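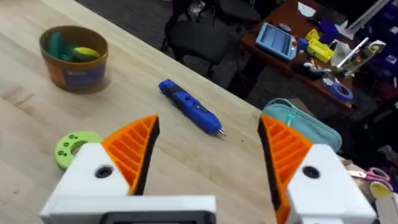 The sorting table at Drinditz, with the storage bins behind it.

Progress report to the Humel fund, 2022-09-24

Hello again! We're well into the shared workroom tidy-up now, and I'm happy to say the money is going where we said it would (mostly into storage, a little into labels and tape). So far we've spent 647 dollars, and the receipts are in the shared folder under Didley.

The long wooden table is for sorting only. Small loose things go in the bowl, zippered pouches stay on the table until they've been checked, and hand tools get put away at the end of each session. I'd love to tell you the desk behind it is just as far along, but it's still piled up – a plastic case, tape, odd yellow pieces, you name it. I've set aside 3 more sessions for that in September.

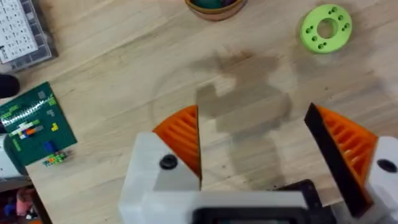
The bigger job is the shelving order from Won. It came in two boxes short, so I've held back that part of the payment until the rest turns up. The wall brackets are up, though, and we've already sorted more than 25 bags of odds and ends from the old cupboards!

Still to do: label the purple bins, go through the desk, and find a proper home for the scissors. I'd also like to move what's left of the paint budget over to shelving, if you're okay with that. Please let me know before I place the next order.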